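4.2 Open-day sessions

The second part of the study took place during the July open day at the Sivcombe site. Visitors came through the lab in small groups and each group stayed for one session. A session had a short talk, a demonstration by a member of the team, and a period in which visitors could try the hand-held gripper themselves. We logged 31 sessions over the day. Each was limited to 40 minutes so that the next group could start on time.

The demonstration used the desk station from the Rasstead trials, described in Section 3. The task was to close the gripper on a lidded glass jar, lift it clear of the desk, and set it down again at a different spot near the shelf riser. Visitors were told that they could stop at any point and that speed did not matter. Those who agreed to have their attempts recorded signed a form at the door.

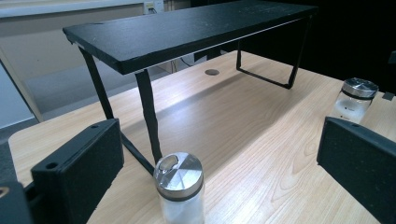
Figure 6. View from the hand-held gripper at the desk station. A glass jar with a metal lid stands between the fingers, in front of the black shelf riser. A second jar of the same type is farther back on the right.

Each visitor was allowed up to 90 seconds per attempt. An attempt was counted as complete if the jar was released upright and the riser had not been moved. The team member running the session marked the result on a sheet, and a second person checked it later against the recording. Where the two did not agree, the attempt was left out of the results in Section 5.

Groups differed in how they used the time. Some visitors asked most of their questions during the talk and wanted only one try. Others skipped the questions and went back to the desk several times. School groups tended to watch one another closely, and later members of a group often copied the grip used by the first. We did not try to prevent this. It does mean that attempts within a group should not be treated as independent, and the analysis is done by session for that reason.

The Plitbridge visit followed the same plan with one change. The talk was moved to the end, after the Stougaard team reported that visitors to its own lab lost interest when they had to wait for the equipment.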